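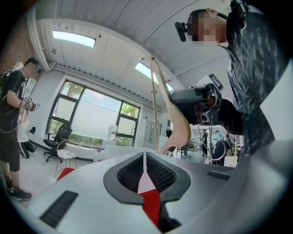 # How a Robot Learns to Use Its Hands

**A guide for young readers from the Pema Learning Library**

Think about picking up a coat hanger. You look at it, reach out, and close your fingers. You do not need to plan each step. A robot does. Every move it makes is decided by software, the set of instructions that runs on its computer.

## Learning from people

One way to prepare a robot for a job is to write a rule for every movement. This works well when the same thing happens in the same place each time. Homes are different. A chair may be moved, or a shirt may be folded another way.

For this reason, many engineers let the software learn from people. A person holds a gripper – a tool with jaws that open and close like a robot's hand – and does the job with it. A small camera on the gripper records what is in front of the jaws. Later, the software studies the recordings and looks for patterns.

## Where is the hand?

A recording is much more useful when the software also knows where the gripper was and which way it was turned. Markers can help with this. A marker is a printed black-and-white square that a camera can find easily. If the square looks small, it is probably far away. If it looks slanted, it has been tilted. From these clues, the software can work out the marker's position.

Kamlesh Mishra writes this kind of program at Sikero. "The computer does not see a hand or a hanger at first," he explains. "It sees a very large grid of numbers. Our program has to find the useful parts."

## Three jobs for the software

Robot software is often divided into parts:

- **Perception** finds out what is nearby and where it is.
- **Planning** chooses what to do next.
- **Control** tells the motors how far and how fast to move.

These parts repeat their work many times each second. If an object slips, perception reports the change, planning picks a new move, and control carries it out.

## Try it yourself

Ayana Wubshet, who teaches at the Jarkberg workshop, uses this activity with students aged 6 and up. You will need 2 people, a pair of kitchen tongs, and a soft toy.

1. One person is the robot and holds the tongs with eyes closed.
2. The other person is the software and gives short commands, such as "left," "down," and "close."
3. Try to lift the toy. Then move it to a new spot and begin again.
4. Trade places.

Write down the commands that worked best. Did "left" need a distance to go with it?

## Words to know

**Gripper:** the part of a robot that takes hold of things.

**Marker:** a printed pattern that helps a camera measure position.

**Software:** instructions that a computer follows.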